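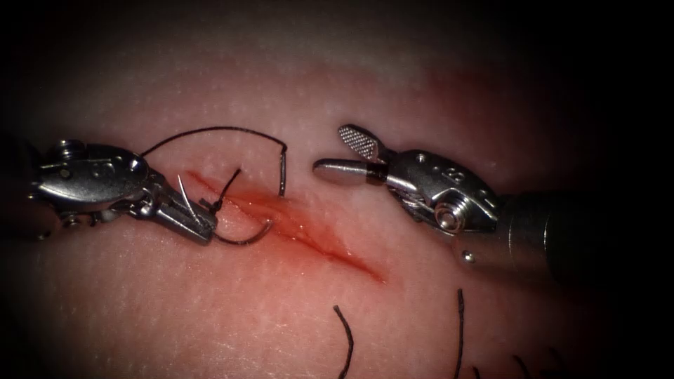 Fig. 1. Two instruments at the incision, Latmont open day.

Our group visited the Latmont training lab in July. Kamrul Roy ran the suturing demonstration — about 21 minutes with questions.

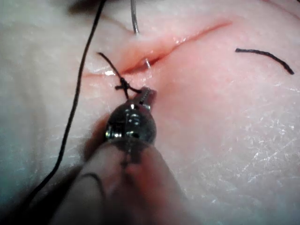
He told us new users practice knots for 8 hours before they are scored. I wrote down the steps he gave:

1. Grip the needle and follow its curve.
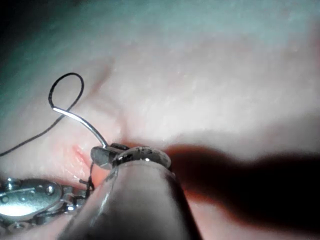 2. Pull the thread through slowly — the user feels no tension.

3. Tie, then trim the ends.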